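Compartment box

A compartment box, also sold as an organizer box or parts box, is a shallow lidded case divided into small cells for loose items such as screws, beads, fishing tackle, or earplugs. Most are molded in clear or tinted plastic. Sellers describe the tint as protection against light, a claim for which little evidence is usually offered.

The base is commonly split by one lengthwise divider and several crosswise ones. Dividers may be fixed or removable. Catalogs tend to advertise the highest possible number of cells, a figure of doubtful use, as a cell too narrow for a fingertip is hard to empty. The 2019 Tundeck catalog listed 45 layouts, many differing only in the placing of one divider.

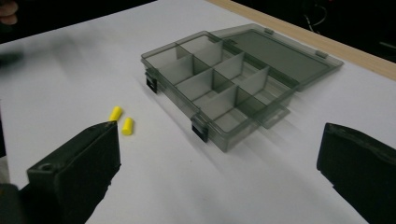 Lertchai Meesuk has objected that small cells are blamed unfairly, and that most people who complain of them never sorted anything before buying the box. The objection is reasonable, though it does not explain why so many boxes end up holding mixed odds and ends.

Lids are generally hinged along one long side and held by 2 or 4 latches. The hinge is often called the weak point, but latches also fail, and replacements are rarely sold. "Spill-proof" should be read with caution: unless the lid meets the top of every divider, small parts can move between cells when the box is carried on its side.

See also: Drawer divider, Pill organizer, Tackle box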